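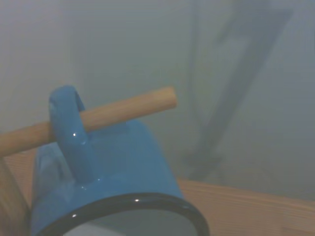
A blue enamel mug with a black rim, hanging by its handle from a wooden dowel.

Mugs on pegs: what we learned in the Arklow kitchen
By Rizwan Durrani

In April we emptied the mug cupboard in the Arklow kitchen, and I promised to write a few words on the result. Several people have asked me about the wooden dowels, and two have asked if they can make the same at home. Yes, you can. It is a small job and you need very few tools.

First, a little about the old situation. The cupboard over the sink was 900 mm wide and it had one shelf. The mugs stood in stacks, one inside the other, and the enamel ones suffered the most. Enamel is glass on top of steel, and when two rims knock together a small chip can come off. After the chip comes the rust. I have thrown away more enamel mugs than I like to say, and most of them had this same damage at the rim.

My mother kept her cups on pegs beside the stove, so the idea is not mine. I only measured it again for our kitchen.

The wood

We bought plain round dowel from Kettunen, the timber shop behind the station. Ask for the pale kind without any finish. They sell it in long lengths and they will cut it for you at the counter if you bring a drawing. I brought a drawing with a mistake in it, and the man at the saw was kind enough to ask me twice before he cut.

The thickness is the part you should think about. A thin dowel looks nice but it bends a little under a full row of heavy cups. A thick one does not go through a small handle. Please take your smallest mug with you to the shop and try it on the rod. Enamel mugs usually have a generous loop, but espresso cups can be a problem, and we have kept ours on the shelf.

Leave the end of the dowel flat, and take away only the sharp edge with fine sandpaper. I made the first ones with a round tip, like a candle, and the mugs came off too easily when somebody pulled a neighbor mug. With the flat end they stay better. Let the end stick out a short way past the last handle, so that you can see where it is when you put the mug back.

The finish

I did not oil the rods. There was some discussion about this! Petra from the pottery evening wanted linseed oil, and she may be right for a wall that gets steam. But oil needs many days to dry well, and we wanted to use the kitchen. Bare wood gets a little darker where the handles touch, and for me this is not a fault. When a rod looks tired you can sand it or change it for a new one.

How to hang them

There are two schools. One hangs the mug so that the opening looks to the side. The other turns it with the opening down. I belong to the second school. The water can run out, the dust does not go in, and you do not find a moth in your tea. It takes a moment to learn the movement: hold the mug by the body, turn it over, and push the handle over the end of the rod. After one week the hand does it alone.

Dry the rim with a cloth before you hang an enamel mug, above all if it already has a chip. If the chip is on the outside and small, you can continue to use the mug, but look at it from time to time. If it is on the inside, I would keep it for pencils.

Keep a space of two fingers between mugs. We did not do this in the beginning and we had again the same knocking sound as in the old cupboard, only now in a more beautiful place.

The cost

The wood, the screws and one sheet of sandpaper came to a little under the 17 euros that we had in the tea box. The bracket at the back is from an old Peltent shelf which was waiting in the cellar, so I did not pay for it. If you must buy a bracket, choose one with a deep hole for the rod. A shallow hole becomes loose after some months, and glue is then only a short help.

Still to do

The cupboard over the sink is now for plates and for the big bowl from the Potulmont kitchen, which we should return one day. I would also like one short row of pegs near the back door for the garden cups, lower on the wall so that the children can reach them. I have enough dowel left for this, 500 mm, and it is standing in the corner next to the brooms. Please do not use it for tomatoes.

If you want my drawing (the corrected one), write your name on the list by the kettle and I will make a copy for you.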